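Textbook > Part Two > Chapter 7 > Learning to Grasp from Demonstration

Chapter 7. Learning to Grasp from Demonstration 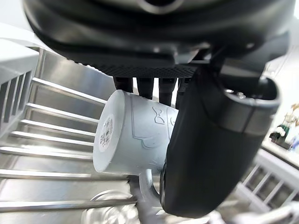 What does a grasping policy learn from?

It learns from recorded attempts, each one pairing what the robot sensed with the motion a person chose at that moment.

The Flusum study, run at the Prallari laboratory, is the main case in this chapter. Its authors collected 3538 attempts at picking up kitchen items and kept 2344 of them for training. The rest were set aside for testing or dropped because the log was incomplete. The items came in 26 types, mugs and glasses among them.

Mugs are a useful place to start. A mug on its side can be held by the body, the rim or the handle, and people do not agree on which is best. A policy that averages their choices may close its fingers between two good grasps -- and miss both.

Section 7.1 covers how attempts are recorded. Section 7.2 describes the Pesonen method, which keeps the competing grasps apart during training. Readers who skipped Chapter 5 should review wrist and base coordinates first.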